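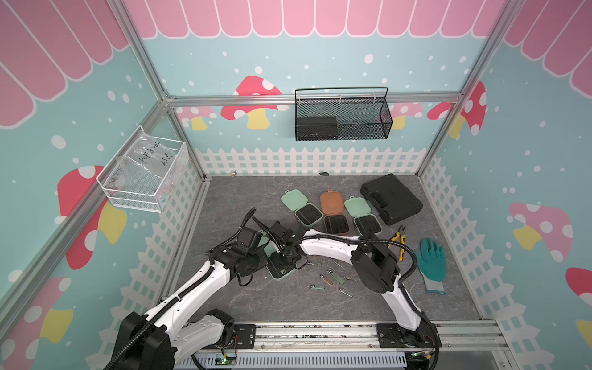

Workcell with both arms reaching in, teal walls and pink awning.

December, notebook entry, constitutional citation coding

Picked up where the last entry stopped. The Dolville pull is complete: 1288 first-instance judgments in residential lease disputes, all text-searchable except the scanned annexes, which are left out. Of these, 186 mention the constitution at least once in the court's own reasoning. Mentions that occur only in the summary of the parties' arguments were removed before counting. Ghazal Azimi ran the section splitter and I checked its output by hand where the headings were missing or out of order.

Question for this round: when a lower court in a lease case names the constitution, does the reference do any work in the result, or does it sit next to a statutory ground that would have been enough alone?

Codes in use:
D = decisive. Remove the constitutional passage and the order no longer has a stated basis.
I = interpretive. A statute or contract term is read in a particular way and the constitution is given as the reason for the reading.
O = ornamental. Statutory ground complete without it.
R = rejected. Party raised it, court answered it and declined to apply it.
U = unclear, goes to discussion.

R was added late. We had been putting these under O, and that was wrong. A court that spends four paragraphs explaining why the inviolability of the home does not bind a private landlord has said something about the reach of the clause, even though the landlord wins. All earlier O codes need to be reopened for this. Not done yet.

Double coding. We each coded the same 54 judgments without looking at each other's sheets. Agreement on D and R is good. Agreement between I and O is poor and I would not report anything from it in the present state. The disagreements sort into a few types.

The first type is the "see also" citation. The court applies the lease statute, reaches the result, then adds that this is also in line with the protection of the home. Ghazal coded most of these I, reading "in line with" as a statement about how the statute ought to be read. I coded them O. Neither reading is forced by the text. Proposed rule: code I only if the court identifies a second available reading of the statute, or if the reading it adopts departs from the plain words. Otherwise O. We tried the rule on the disputed ones in the afternoon and most of them went to O without argument.

The second type is the general clause. The code's good-faith provision is open enough that anything can be put into it, and several judges fill it with constitutional language. A typical case is an entry clause that lets the landlord inspect with no advance warning. The court holds that exercising the clause at night is contrary to good faith, and says good faith has to be understood in light of the right to private life. Formally this is I. In substance the good-faith clause contributes very little and the constitution contributes nearly all of it. Considered a separate code (G) and decided against it for now. Instead there is a flag column, gc = y/n, so we can pull them out later.

The third type is the copied paragraph. Chareonsuk is the source. The Chareonsuk judgment from the Romden appeal court has a passage on the home as the center of private life, and it appears word for word, sometimes without attribution, in a large part of the Dolville material. When a first-instance judge pastes the passage and then decides on rent arrears, there is no link between the two. O in all such cases. But some judges paste it and then apply the test that Chareonsuk set out, and those are I at least. The text matcher finds the passage reliably. It can't tell us what happens after it, so each one must be read through to the order.

Notes on Chareonsuk itself, as I keep having to look them up:
Lease with a clause waiving any right to object to entry. Landlord company changed the lock while the tenant was away and relied on the clause. First instance found for the landlord on the wording. Romden reversed. The appeal court did not hold the clause void under the constitution directly. It held that a waiver this broad had to be read narrowly, so that it covered entry for repair and nothing else, and that the lock change fell outside it. So the direct ground was contract interpretation. Later courts cite it as if Romden had struck the clause down. That is a misreading, but a stable one, and for our purposes the misreading is what counts in the Dolville set. Code what the citing court says it is doing. Keep a note when it misstates the source (column: src_err).

Against this, Drundska. The Drundska Housing line goes the other way. The court there says outright that constitutional rights are addressed to public bodies and that a private lease is governed by the code. It then grants the tenant damages under the code anyway. R, clearly. Ghazal's point, which I accept, is that the outcome column and the role column must be kept fully apart, or we will end up reading a tenant win as support for horizontal effect. Outcome is now on a separate sheet and is merged by file number only.

Problem with length. Short judgments cite the constitution less, as expected, and they also leave out reasons in general. A two-page default judgment with one constitutional phrase looks decisive because there is nothing else in it. Tried a cutoff at 1000 words of reasoning. It removes most of the false D codes, and also two real ones, both interim orders on restoring access. Would prefer to keep all judgments in and add a field for procedural type: default, interim, full. Report D separately for each. Ghazal to check whether the register gives the type or whether it has to be taken from the operative part.

Translation note. The word we have been rendering as "dwelling" in the statute and "home" in the constitution is the same word in the original. Some of the arguments rest on that identity. A court that says the lease act protects the dwelling "as does the constitution" may be making a textual point that vanishes in our version. From now on use "home" in both places and mark the statute references with (s). The older extracts are mixed. Do not quote from them in the draft until they are fixed.

Also noticed that the splitter treats a dissent by a lay judge as part of the reasoning. Found one today by accident, coded D, and the D passage was entirely in the dissent. Moved it to O. A search on the standard dissent heading should find the others, but older judgments do not use the heading and put the dissent in an unnumbered last paragraph.

Open items
Recode old O entries for R.
Apply the second-reading rule to the whole I group, both coders, separate sheets again.
Fill gc and src_err for every judgment containing the Chareonsuk passage.
Ask the Romden registry for the first-instance file in Chareonsuk. We only have the facts as restated on appeal, and the date of the lock change differs between two paragraphs.
Dissent search.
Procedural type field.

Codebook saved with the R and gc changes. Previous version kept in the same folder, do not overwrite it, as the 54 double-coded sheets refer to its numbering.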